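Buying hand-held grippers: your questions, my answers

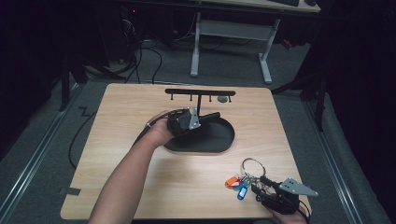

A gripper in each hand, a key stand, and one bunch of keys to hang.

I'm Witold Górecki and I look after the kit budget at Sostlow. People write to me every week wanting to know what to buy first, so I've put the usual answers on one page. Prices are in pounds, before VAT.

Do I need a robot arm to get started?
No! You can collect a lot of useful material with hand-held grippers and a person to work them. We put off buying our arm until May and I was very glad of it, as by then we knew which jobs we wanted it for (and our first choice would have been far too small).

What does a pair of grippers cost?
Our last pair came to 2,972 with the cables and a spare set of finger plates. The quote from Bodnár was lower, but it left out the cables, so do read the small print before you get excited.

Is one gripper enough?
For picking things up and putting them down, yes. For anything where you want to steady one thing while you move another, you'll want two. Hanging keys on a stand is a good test. Try it one-handed and watch the stand go for a walk across the table.

What should I spend on props?
Less than you think, though more than nothing, and please give it a line of its own in the budget. I allow 118 a month. It goes on key stands, keys, coloured tags, mugs, all the stuff you'd find in a kitchen drawer. Ask at home before raiding yours.

And the table?
A plain board with a pale top does me nicely, and dark things show up well on it. Measure your floor space before you order, and leave room for stands, tripod legs and your own feet. I forgot the feet.

Wired or wireless?
I like wired. There's no charging to remember and one less thing to go flat at four in the afternoon. You do end up with cable on the floor, so put some money aside for ties and covers. I'd also pay for the longer lead, because a short one tugs at your wrist and you'll be cross by lunch.

How long does delivery take?
Etley quoted us 12 working days and kept to it. Finger plates come separately, so order those the same morning or you'll have a lovely pair of grippers and nothing to pinch with.

Should I take the service plan?
Floltus wanted 1,508 a year for theirs. I said no for the first year and bought spares with part of the money. If you've several people on shifts and can't afford a day off, I'd probably say yes.

What do people forget to budget for?
People's time, mostly. Somebody has to hold the grippers, and arms get tired, so plan for breaks and a second person to swap with. Storage is the other one. It fills up terribly fast.

Can I come and try before I buy?
Yes, do! Thursday afternoons are best. Drop me a line through the contact form with your rough budget and the jobs you have in mind, and bring a few of your own objects if they'll fit in a bag.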